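Home Guides Table & Serving Care Contact

2 min read | 6 shares | 0 comments

Section 6. Preparing the bread basket

1. Shake the Tuvano basket out over the sink and brush the weave with a dry pastry brush.

2. Wipe the rim and the inside with a damp cloth. Leave to air-dry overnight.

3. Stand the basket on a clean, level table with 50 cm of clear space for plates.

4. Line it with a napkin if the bread is floured or seeded — crumbs fall through the gaps.

5. Let fresh rolls cool on a rack, then lay them lengthways.

Note: Long rolls fit best along the long side.

Caution: Do not put the basket in the oven or leave it near a hob. Do not soak it.

For spare liners, write to Oda Bråten at Holora.
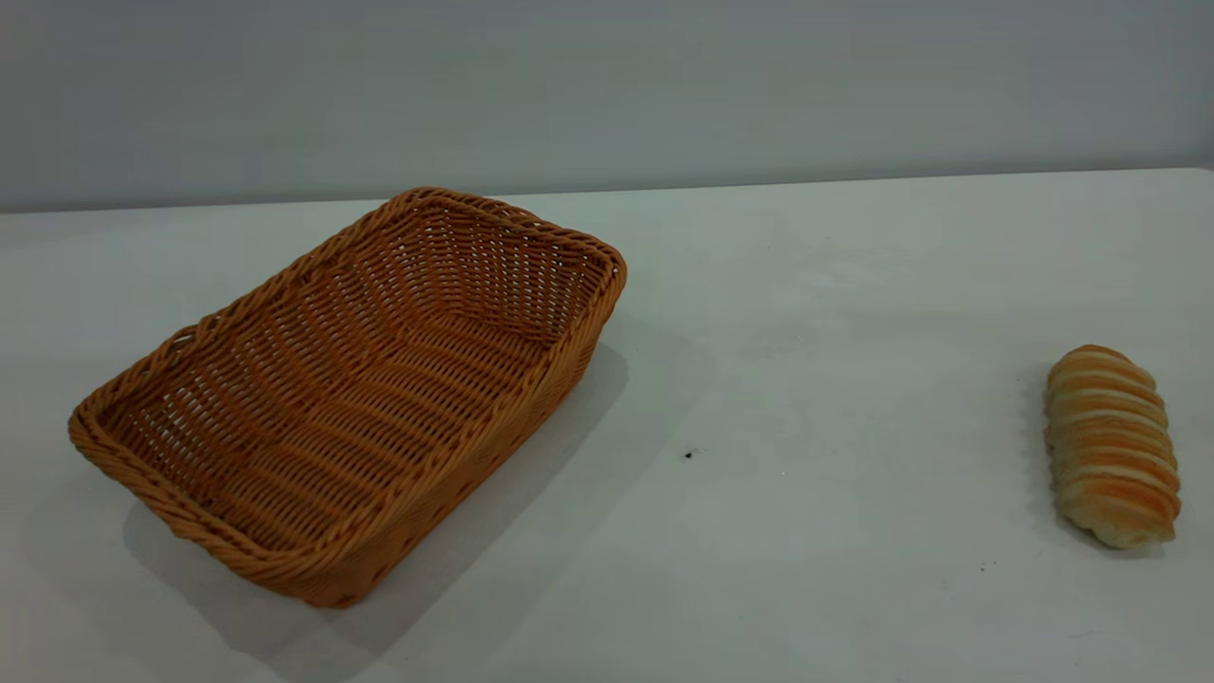
Fig. 6. Basket and long roll on the table, basket empty.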